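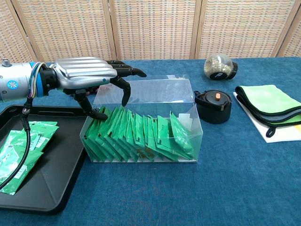
Analyn Dagdag vende chá desde fevereiro do ano em que fechou a papelaria dos sogros

A loja fica numa rua estreita de Civutby, entre uma sapataria e uma porta que já foi de um banco. Analyn Dagdag abre às 8 e a primeira hora é quase toda de encomendas. "As pessoas acham que uma loja de chá é um sítio sossegado", diz. "De manhã é fita-cola e caixas."

Nasceu em Malabanan e veio para cá com dois filhos pequenos e um diploma de contabilidade que ninguém lhe pediu para mostrar. Trabalhou na papelaria dos sogros até ao fecho. Ficou com o espaço, as estantes e uma máquina registadora que ainda usa.

No primeiro ano tinha 219 chás à venda. Hoje tem muito menos e não sente falta dos outros. "Comprava tudo o que me mostravam. Havia chás de fruta que cheiravam a rebuçado e ficavam ali meses. Um dia fiz as contas ao que tinha parado na prateleira e deixei de dormir." Cortou primeiro os aromatizados, depois quase todas as misturas com especiarias. Ficaram os verdes, alguns pretos e três infusões que os clientes mais velhos levam para a noite.

Pergunto-lhe pelos saquinhos, que muitas casas do género se recusam a vender. Encolhe os ombros. "Quem trabalha num escritório não vai levar um coador. Prefiro vender um saquinho com folha decente do que dar uma lição." O que a irrita é a água a ferver em cima do chá verde. Recomenda 2 gramas por chávena e água que tenha repousado uns minutos depois de ferver. Aos clientes novos escreve isto à mão no saco de papel.

Leonora Estrella, que lhe fornece os chás verdes através da Zinum, conheceu-a numa feira em Brirnirville. A primeira encomenda foi devolvida. "Mandou-me tudo para trás com uma carta", conta Estrella ao telefone. "Dizia que a folha estava partida e que eu devia ter vergonha. Tinha razão quanto à folha." Continuam a trabalhar juntas e discutem os preços todos os trimestres.

Os preços são, aliás, o assunto a que Dagdag volta mais vezes. O transporte subiu, a renda também, e ela resiste a passar tudo para o cliente. Reduziu as embalagens maiores e passou a vender pacotes de 200 gramas só por encomenda. O filho mais velho queria que abrisse uma segunda loja; ela preferiu arranjar o telhado desta.

Dá ainda uma prova por mês, ao fim da tarde, para seis pessoas - mais não cabem à mesa. Servem-se quatro chás, com pão simples. Houve quem pedisse bolos. "Com bolo não se prova nada", diz, e levanta-se para atender uma senhora que vem buscar cidreira.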